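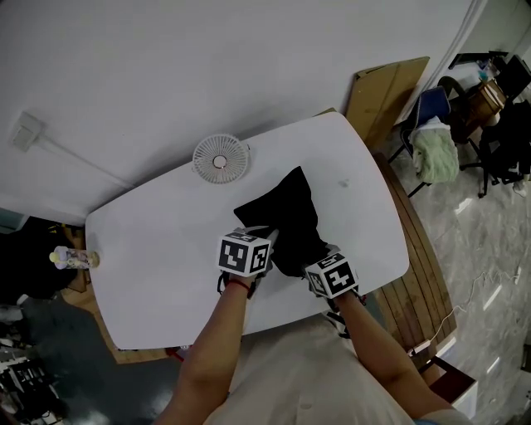 Osus Hand Grippers: Questions We Get Asked

Welcome, and thank you for stopping by. Osus is a pair of grippers you hold in your own hands, made by our small team at Kosby for people who want to teach robots everyday work such as folding, sorting, packing and tidying. The questions on this page come from emails, phone calls and the long chats we end up having with customers after the official part of the call is over. If yours isn't here, please write to us anyway.

BEFORE YOU ORDER

Do I need to own a robot to use the grippers?

No, and a good many of our customers don't have one when they start. You strap a gripper to each hand, do the task yourself at a table, and the kit records how both grippers moved. A robot only comes into it later, when you (or whoever you are working with) train on what you recorded. We have had people collect for a whole season at their kitchen table and hand everything over to a university lab afterward, which worked out nicely for both sides.

What comes in the box?

A left gripper and a right gripper, each with its marker cube already mounted, two sets of hand straps in different sizes, a head camera with its band and cable, a printed calibration card, and a padded case to keep it all in. The recording software, which we call Drarov, is a download. You'll find the link on the inside of the case lid, and yes, we know the lid is a funny place for it, but everybody loses the leaflet.

What do I need to supply myself?

A table, decent light, a laptop with a reasonably modern graphics card and at least 60 gigabytes free, and things to handle. Please don't run out and buy special props. Old bags, dish towels, T-shirts and plastic bottles are all perfectly good, and a model that has only ever seen brand-new, neatly pressed cloth tends to have a hard time with the rest of the world.

Can it handle soft things like cloth?

Cloth is what most people buy it for, so we've put a lot of work in here. The finger pads are a soft rubber with a fine ridge that will pick up a single layer of cotton if you come in at a shallow angle. Thicker fabrics and bags are easier. Very slippery linings and thin silk are still a struggle, and we would sooner tell you that now than have you find out after you've paid. Narendra Pal, who designs our finger pads, has a slightly stickier version in testing and is always happy to hear what you've been trying to pick up.

How much does it cost?

The full two-hand kit is $296 a month to rent, with the case, straps and software included. We also sell it outright, and the first two months of rental come off the purchase price if you decide to keep it. Shipping within the country is on us in both directions.

SETTING UP YOUR SPACE

Does the room have to be empty, or painted a certain color?

Goodness, no. We hear this one constantly, and I think people picture a film studio. A spare room, a corner of an office or a garage will do, with chairs and cables and cardboard and whatever else lives there. Variety in the background is helpful for training. The only part we ask you to think about is the tabletop and the space where your hands will be moving.

What kind of table works best?

Any steady one at about hip height if you stand, or elbow height if you sit. A plain, light surface makes dark items easy to make out, and the reverse holds too, so if you plan to work with black fabric on a black table, throw a pale sheet over it first. Glass tops are the one kind we would steer you away from. They reflect the marker cubes, and the software then sees two of each and gets itself in a muddle.

May I leave other objects on the table?

You may, and we'd encourage it. A small fan, a bottle lying on its side, a mug, a stapler - things like these teach a model to get on with the job when there's something else in view. Just keep them clear of your folding area, and move them to a new spot every so often. If you use a fan, switch it off while you record with light fabric, unless of course fluttering fabric is what you're after.

How bright should the lighting be?

Bright enough to read a newspaper without leaning in. Even light from above is lovely. A strong lamp off to one side can wash out the face of a marker cube, and direct sun on the table does the same thing in the late afternoon. Drarov shows a yellow bar at the top of the window when it is losing sight of a cube because of glare. Closing a curtain usually fixes it.

WEARING AND USING THE GRIPPERS

What are the patterned cubes for?

The black square patterns let the camera work out where each gripper is and which way it's turned. Every face has its own pattern, so the software can carry on as you roll your wrist. Please don't put stickers on them or wipe them with anything stronger than a damp cloth. Leokadia Pietrzak on our support desk once spent the better part of a morning on the phone over a cube that had been cleaned with nail polish remover, and she has asked me to mention it.

Do I have to take off my jewelry or roll up my sleeves?

A thin bracelet is fine. Large watches and dangling bangles can catch on the straps or knock against the gripper body, so those are best left in a drawer. Long sleeves are all right too as long as the cuffs don't flop over the cubes.

How tight should the straps be?

Snug, as you would lace a shoe for a walk. You should be able to open and close your hand completely without the gripper sliding, and your fingers shouldn't tingle. Try the smaller set first. Most people reach for the large ones and then find the gripper rocking about when they pull on fabric.

Will my arms get tired?

A little, in the beginning. Each gripper weighs less than a full coffee mug, but you'll be using muscles you don't normally think about. We suggest recording for 40 minutes and then taking a proper break, with the straps off. Ekrem Çınar, who runs our training calls, likes to do his first few recordings of the day with something easy and large, then move on to the fiddly items once his hands have settled.

Should I use both hands for everything?

Only where you naturally would. Folding a bag takes two, and it's good to have both grippers on the cloth with the cubes a comfortable distance apart. When they come very close together, one can hide the other from the camera. For a one-handed task, rest the other gripper on the table where the camera can still see it and let it be.

I keep making mistakes. Should I start over?

Please don't, at least not every time! If you drop a corner and pick it up again, carry on. Recoveries are some of the most useful things you can record. Stop and start again only if you've wandered into a different task altogether, or if the camera band has slipped down over your eyebrows (it happens to me often enough).

RECORDINGS AND PRIVACY

How long should each recording be?

One task from start to finish, hands resting at both ends. For folding, that's often under a minute. Short recordings are easier to sort, and if one goes wrong you've lost very little. Drarov lets you begin and end with a double squeeze of the left gripper, so you needn't reach for the keyboard.

How many recordings do I need?

It depends on the task, and I wish I had a tidier answer for you. For a single simple fold with one type of item, customers have told us they began to see sensible robot behavior at over 5 hours of material. A mixed pile of clothes will take a good deal more. Driss Soliman looks after this side of things and will gladly talk through your plan before you begin, at no charge.

Who owns what I record?

You do. Everything stays on your own laptop unless you choose to upload it to our storage service, Bozkurt, and even then it remains yours and you can delete it whenever you like. We don't train on customer recordings without a signed agreement.

The camera sees my whole room. Can I hide parts of it?

Yes. There's a blur tool in Drarov that covers faces and screens, and you can paint over a fixed area as well. It's still wise to put away mail, family photos and anything with an address on it before you start.

REPAIRS AND RETURNS

What happens if a gripper breaks?

Write to us and we'll send a replacement out, usually before you've mailed the broken one back. Finger pads wear down with use, and new ones are free for as long as you rent. They pop off with a firm sideways push.

How do I send the kit back?

Put everything in the padded case, stick on the return label from the inside pocket, and drop it at any parcel counter. Check that the calibration card is in there, please. It tends to stay behind on people's desks.

Can I speak to a real person?

You can. The support line is open from 9 a.m. to 5 p.m., and Nazmiye Kırmızıgül or Leokadia will most likely pick up. If you reach the answering machine, leave your number and the color of the dot on your case, and one of them will call you back the same afternoon.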